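4 Gathering the Demonstrations

4.1 Choice of the work area

Our method learns from examples that a person gives by hand, so the quality of the policy depends strongly on how these examples are gathered. In the first months of the project we used a flat table with toy blocks. The results were good on paper, but the policy failed when we gave it household objects near a wall. For this reason we decided to move the whole collection to a bathroom vanity, which we call the Vinddale station. It stands against a white wall and has a white top, a basin, a faucet and a cabinet with two doors.

A vanity is difficult for a robot arm in several ways. The wall limits the directions from which the gripper can approach. The faucet stands in the middle of the back edge, and many short paths from one side of the counter to the other go through it. The chrome parts reflect the light and disturb the depth values. The top is white, and a white object on it has weak borders in the color image. We did not try to remove these difficulties, and no background cloth or marker was placed on the counter.

The arm is a Franka Emika with a parallel gripper. It is mounted on a wooden platform beside the vanity, and the platform is held with clamps. The position of the base relative to the vanity was measured again each time the clamps were opened. Between two such measurements we consider the base as fixed. The cameras stand on tripods and were calibrated at the start of each day, before the first operator began.

The objects are common bathroom articles. They were divided into a front group, which the operator must move, and a back group, which stays near the wall and must not be touched. An object can change its group between sessions but never inside one session. Figure 1 shows one arrangement with the articles placed at the back of the counter, on both sides of the faucet, and with the fingers of the gripper open.

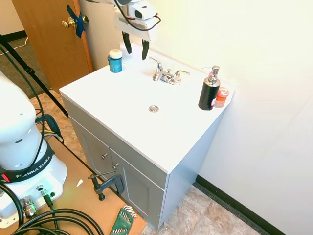

4.2 Operators and instructions

Two operators gave all demonstrations in this paper. Henrike Engelhardt had long experience with remote control of arms before the project. Danish Kazmi had none, and he practiced for one afternoon before his first recorded session. We wanted both kinds of operator in the data, because a set made only by an expert contains few corrections, and the policy then does not learn how to come back from a small error.

The instructions were kept short. The operator receives one sentence, for instance "move the blue jar to the right of the faucet", and has 42 seconds to finish. There is no instruction about the path or the grasp. The operator may stop and look as long as the time allows. When the time is over, the recording is closed by the software and the arm is brought back to its start pose under slow joint control.

In an earlier version we asked the operators to move as smoothly as possible. This was a mistake. Both operators began to plan the complete motion before they touched the control device, and the recordings started with a long pause of different length. After we removed this sentence from the instructions, the pauses became shorter and the motions less regular. We have kept the recordings from the earlier version separately and they are not used in Section 5.

4.3 Procedure of one session

A session contains 20 demonstrations with the same group of objects. Before each demonstration the positions of the front objects are drawn at random by the software, which shows them as a drawing of the counter on a screen. A second person places the objects by hand according to this drawing. The placement does not need to be exact. An error of a finger's width is accepted, and the true position is later read from the images.

The start pose of the gripper is also varied. In the first sessions the arm always began above the center of the basin, and the trained policy then depended on this pose in a way we did not expect. If the arm was moved a little to the left before the start, the policy first went back to the center and only then began the task. We now draw the start pose from a box above the counter. The lower side of the box is higher than the faucet, so that every start is free of contact.
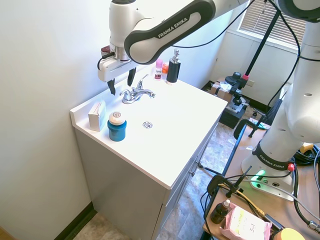 The order of the tasks is also drawn at random inside the session. When the same task was repeated many times, the operators became faster, but they also used nearly the same grasp each time. With a mixed order the time per demonstration increases, and the grasps are more different from each other. We accept the longer time.

After each demonstration the operator presses one of three keys: success, failure or discard. Discard is only for technical problems, such as a lost camera stream or a person who walked through the view. A failed demonstration is not discarded. It is stored with its label and is used for training the success classifier described in Section 4.5. Engelhardt checked the labels of all sessions afterward by watching the video at double speed. Where her judgment was different from the key, the recording was watched again by both operators together, usually on Tuesday, and the label was decided by agreement.

4.4 Camera views and synchronization

We record the counter from fixed cameras at different heights and sides. A single view is not enough for this station. When the gripper is low over the left part of the counter, the fingers can cover the object from one side while it stays visible from another. The policy receives all views at the same time and has no information about which one is the best.

The base of the arm and a part of its platform are inside some of the views. We first cut these areas away, but the policy became slightly worse. Our explanation is that the visible links help the network to estimate the arm configuration, even though the joint values are also given as input. We have not tested this explanation. In the final data the images are kept complete, with the window, the tripod and all other things in the room. Daylight through the blinds changes during a session, and we made no correction for it.

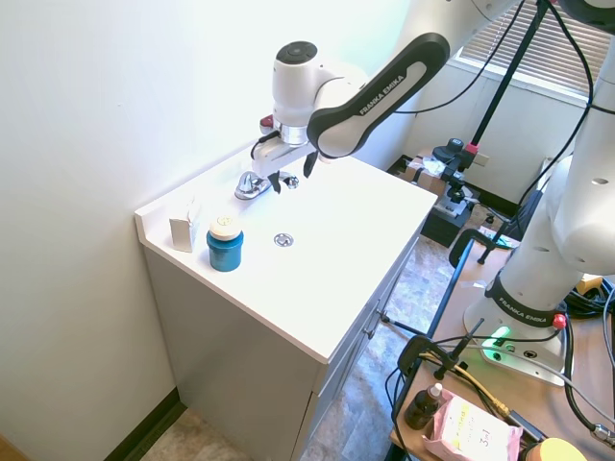
Figure 3. Gripper above the sink top with the fingers pointing downward; a small white box and a teal-blue container stand at the left front corner of the counter.

All streams are written with the clock of one computer. The images and the joint values arrive at different rates, and for training each image is paired with the nearest joint reading in time. Pairs with too large a gap are removed. If a demonstration loses many pairs in this way, it is marked as discard, independently of the key which was pressed.

4.5 Resulting data set

The collection ended in July with 746 demonstrations that were not discarded. We call this set Grorarden. It is divided by session, so that two demonstrations from the same session are never on different sides of the split. A split by single demonstration would be easier, but the arrangements inside one session are similar in light and in the choice of objects, and the test result would look better than it should.

From the whole set, 18 demonstrations carry a second label for contact with the faucet. In these recordings the gripper or the held object touched the faucet, but the task was still completed. They count as success for the imitation part and as failure for the classifier. We discussed this point for a long time and we are not fully sure that the choice is correct. A policy trained without them was more careful near the faucet and also slower.

The classifier is trained on single images and gives a value between zero and one for each time step. It is used only for sorting new recordings. Recordings for which the classifier and the key of the operator disagree are shown first in the checking tool, which we named Kurcombe, and the others come later. The tool shows all views side by side with the gripper opening drawn as a line under the video. The training code for the policy and the classifier is kept in a separate package called Butt, and its settings are listed in the appendix.

One limit of the data should be named already in this section. All demonstrations come from one vanity in one room. The wall is always on the same side of the counter, and the faucet was not exchanged between sessions. We therefore make no claim about other bathrooms, and the tests in Section 5 change only the objects, their positions and the start pose of the arm.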